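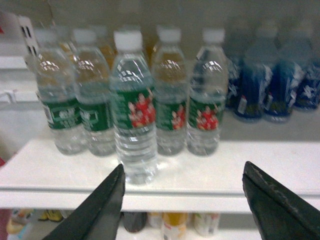 I run the drinks side of a village shop in Clallow and I want to ask how other people are dealing with water this year. We stock still water all year and sell most of it between Easter and October, and the margin has been shrinking each time the wholesaler changes the list. At the moment it is the usual thing, clear plastic bottles with a white cap and a dark green label, set out side by side on a white shelf. They sell without any effort from me. But a few regulars have started asking why we don't have a refill tap, and the parish newsletter ran a piece about it, so now I get asked most mornings. A plumbed-in unit has been quoted at 700 plus fitting. Has anyone put one in, and did it hurt bottle sales?

Posted by: tillside

Reply from marrowfat
We put one in two years ago. Bottle sales dropped a bit in the first summer and then came back. The people who use the tap are mostly walkers and cyclists who were never going to buy a bottle anyway. Some of them buy a flapjack while they are in. I would not do it again at that price though. Ours was 400 second-hand from a gym that was closing, and the fitter was my brother-in-law.

Reply from Pellow_Stores
Depends where your mains comes in. Ours is at the back behind the cold room and it would have meant lifting the floor. I got three quotes and gave up.

Also check your water meter. If you are on a business tariff you pay for it going in and for it going out, even though with a refill tap hardly any of it goes down your drain. You can ask for an allowance but I never managed to get anyone to answer the phone.

Reply from hobnail
I'll be the awkward one. Why give away something you sell? I have a small shop on a main road and water is one of the few things I make a decent percentage on. Crisps are nothing, chocolate is worse every year, and papers are dead. If somebody wants free water there is a tap in the public toilets.

Reply from marrowfat
hobnail, the toilets here were shut in 2019. I take the point about percentage but it is a different shop on a main road. Half my trade is people I see every day.

Reply from hobnail
I see mine every day as well, they just happen to be in vans.

Reply from tillside
Thanks all. Mains comes in by the side door so the floor isn't a problem. The quote was from Skestari, who did the chiller. I haven't asked anyone else yet. I take it I should.

Reply from Zoltán Kovács
Yes, get another quote. Skestari fitted ours and the work was tidy, but they tie you to their filter. It has to be changed every six months and the cartridge is 27 a time, and the unit locks itself if you don't do it. Ask what filter it takes before you sign anything. Some units take a standard size you can get from any plumbers' merchant.

Separate point. Are you buying by the case or by the pallet? We went in with two other shops last spring and bought a pallet between us. It came out a good deal cheaper per bottle. You do need somewhere dry and out of the sun to put it.

Reply from tillside
By the case, from Engelbrecht. They have a minimum order so I usually make it up with water. I have a garage I could use but it gets hot in July.

Reply from Zoltán Kovács
I wouldn't keep it in a hot garage. It will be safe enough for a short while, but the taste goes plasticky and you will get them brought back. We had it happen with one lot that sat in a van over a bank holiday. I ended up using them to water the tubs outside.

Reply from Pellow_Stores
Agree with that. Keep them off a concrete floor as well and away from anything that smells. We once had a case next to the firelighters and everybody could taste it. I didn't believe the first customer. I did believe the fourth.

Reply from quaymaster
Has anyone tried cans? I have been stocking canned water since last summer. It chills faster and it stacks better. The trouble is people want a lid. Parents with small children put it back as soon as they see it is a can.

Reply from marrowfat
Tried them. Sold four cases in a season and the rest went to the cricket club. Older customers thought it was cider.

Reply from hobnail
Same here, dead stock. Glass was worse. Heavy, breaks, and you need a price on it that makes people laugh at the counter.

Reply from lantern_jo
I'm going to disagree with hobnail on the main question. We put in a refill tap and charge 20p for chilled and nothing for room temperature. It goes in an honesty box. It took about as much argument to set up as everything else in the shop put together, but it pays for the filters and people seem to think it is fair. Nobody has complained to me directly.

Before you fit it, ring environmental health at your council. Ours wanted to see a cleaning sheet for the nozzle, filled in daily. They were perfectly nice about it.

Reply from hobnail
20p. I get more than that on a bottle before I've got out of bed.

Reply from lantern_jo
I still sell bottles! They are right beside it. People forget to bring one with them, buy a bottle from me, then refill that one for the rest of their holiday. I don't mind.

Reply from Pellow_Stores
What does the cleaning sheet need on it? I might look at this again if I ever move the cold room.

Reply from lantern_jo
Date, time, initials, what you cleaned it with. One line a day. Filter changes go on the back with the cartridge number. They also asked us to run it for two minutes after we had been shut for more than a day. I can type ours up and post it if it helps.

Reply from tillside
Please do, that would be useful.

I've now had a second quote, from Etance, which is cheaper and takes a standard filter, but they can't fit it until after Easter. I have asked Skestari if they will match it. I will also ask Engelbrecht what they want for half a pallet, as the shop in the next village might take the other half. She has a proper stone outhouse that stays cold.

Reply from Zoltán Kovács
Half pallets are usually poor value but ask. With us the saving only got worthwhile when the order went over 2000 bottles, and that was with three shops sharing.

Reply from tillside
That is more than we would get through in a season, even with hers. I'll see what they say.

Reply from lantern_jo
Cleaning sheet is now in the documents section, under Food and drink, dated 14th March. Change the shop name at the top. The second page is for the filters.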